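A **brush cup** is a small open vessel used to hold make-up brushes upright on a table or shelf. Any cup with a stable base will serve, and many people use a drinking cup or a short jar. Purpose-made types are usually ceramic, glass or metal.

## Form

Ceramic brush cups may be round, oval or square in plan. Square cups with softened corners are often made by hand, and small differences in the walls and glaze are common. Brushes are stood with the handle down, which keeps weight off the bristles.
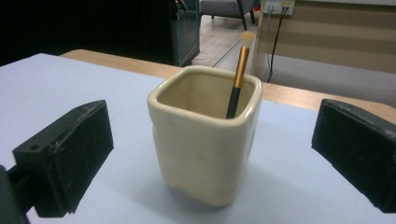

*An off-white ceramic cup holding one brush with a gold-coloured ferrule*

The potter Marjatta Riihimäki made square brush cups at Koskela from September 2011. Her standard cup was 80 mm tall and was sold in an ivory glaze. A taller version for face brushes followed, but only 22 were fired.

## Use

Short eye brushes need a low cup, as the tuft should stand clear of the rim. Longer handles can tip a light cup over, and some owners put sand or glass beads in the bottom. Brushes are dried flat after washing and returned to the cup later, so that water does not run into the ferrule.

## Placing

Cups are generally kept on a dressing table or other level surface. Elsie Pirihi's handbook *The Flondthorpe Dressing Table* advises leaving 14 cm of clear space in front of the cup for laying out brushes in use.

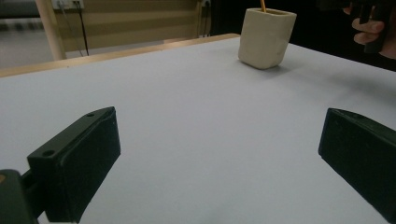 *Clear area of a smooth white tabletop*

Pale tops show spilt powder readily and are wiped with a damp cloth.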